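Regreasing the gripper on the bench cell

Monday, December 23, 2019

The arm hit 3,694 hours last week, so I stayed back this morning to do the gripper before everyone cleared off for the break. The book says every 2,000 hours. The last entry in the log was at 335, in February, when Grumia swapped the finger screws under warranty, and after that the page is blank. That one is on me.

I parked the arm high over the bench, locked it out and left the fingers on until I'd checked for play. The left one had a bit of sideways rock in it, the right one was fine. Both came off with a 2 mm hex key. The slides were dry at the outer ends and the old grease had gone to brown paste in the middle. I wiped it out with lint-free cloth and a cotton bud, put in a thin line of Mostik white grease and worked the jaws back and forth by hand until it stopped squeezing out at the sides.

The rock in the left finger was a worn dowel. Susari sells them in bags of ten and I had three left. Press the old one out from the back, because from the front you'll burr the hole. I've done that before and it cost me a new carrier.

The cable took longer than the grease. I'd had it tied too tight at the wrist and the jacket was starting to go shiny where it rubbed on the clamp. I gave it more slack and moved the tie back a bit. If it snags when the wrist rolls right over I'll have to go to the spiral wrap, which I don't like the colour of, but it works.

After that it was homing, setting the closed position again and going through the slow program with the speed right down. I use bins and a paintbrush on the table for that, because the handle is thin enough to show up a bad zero straight away.
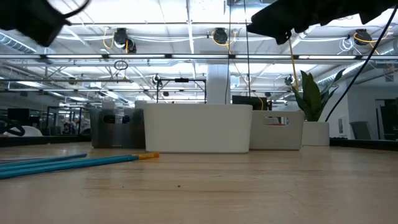 The closed position still wants a small correction. I've written it on the sheet and will put it in when we're back, along with ordering more dowels. The Grgić power supply is due for a new fan as well, so I'll do both with the cell down.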